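Dishes and plates: revised table layout

The shallow dishes used for sorting short sticks by colour have been moved to a three-by-three layout, as set out by Pak-hei Au in the February notes. The older arrangement in two long rows left too little space between rims, and lids from the Meléndez order were going back on the wrong bases.

Larger solid plates and small tinted petri dishes now share one surface. The plates are for items not yet sorted; the petri dishes take one stick each, laid flat and clear of the rim. Tinted plastic shifts the apparent colour of whatever is in it - a yellow stick in an orange-tinted dish is easily misread at a distance - so colours should be checked before the stick goes in.

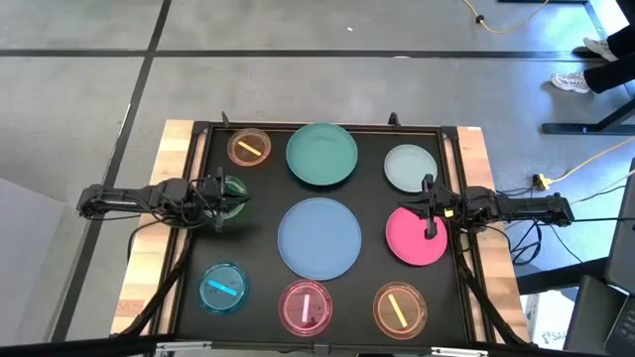 Spacing need not be exact, but rims should not touch. Plates are to be wiped with a dry cloth only. Spare petri dishes are in the Clunurton cupboard, second shelf, in sleeves of 80. Please open one sleeve at a time and write the date on it.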